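Robot Upkeep, Unit 7: Looking After a Two-Armed Office Robot
Handout, Villside Technical Program
Updated Apr 9, 2025

Read this before the lab. It covers the Latov machine, the cabinet task, and the upkeep plan that came with it, parts of which I don't trust.

The maker's sheet says the arms need a full check every 1,000 hours. That may be fine for a machine that repeats one motion over a clean bench. Ours reaches into furniture. Reaching past a cabinet door puts the wrist near hinges and edges, and the hour meter knows nothing about that. Log the kind of work along with the hours, or the log is no use to the next group.

Setup order

Power off, arms lowered to the rest pose. Look at each joint ring for grit or scuffing. Follow the wrist cable by hand from the connector down the arm. It needs enough slack for the wrist to turn all the way and no more than that. A long loop can catch on a shelf edge, and a tight one pulls at the connector. If you find tape holding a cable down, take it off and fix the clip underneath.

Power on and home the arms one at a time. The Ninero software will report "ready" when homing is done. Take that to mean the software is satisfied. It doesn't test the grip, and in October it reported ready with a gripper screw backed out so far you could turn it with a fingernail.

The cabinet task

Binders are a poor choice for a first demo, which may be why vendors like to show boxes. A binder is heavy on one side, the cover flexes, and once it is tilted over the front of a shelf the load on the gripper changes quickly. Watch the contact point and keep a hand near the stop button.
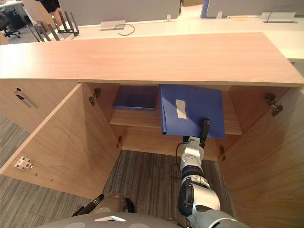

Should the gripper force be turned up if binders keep slipping?

Leave it where it is until the finger pads have been cleaned and the wrist zero checked. Extra force hides a worn pad for a while and loads the wrist harder on every pull.

Run the task 3 times at low speed before going any faster. The Kauppinen guide claims 100 clean pulls without adjustment. It doesn't say what was pulled, from what height, or who decided what "clean" meant, so I would not quote it in your report.

Shutdown and log

Open the gripper, back the arm straight out, and only then lower it. Students who lower first hit the shelf. Check the wrist cable again while the arm is still within reach.

Write down the hours, the object handled, any slip, and any fault code exactly as it appeared. "Worked fine" is not an entry. If you changed a setting, give the old value as well as the new one. Logs are due before the next lab, one per pair.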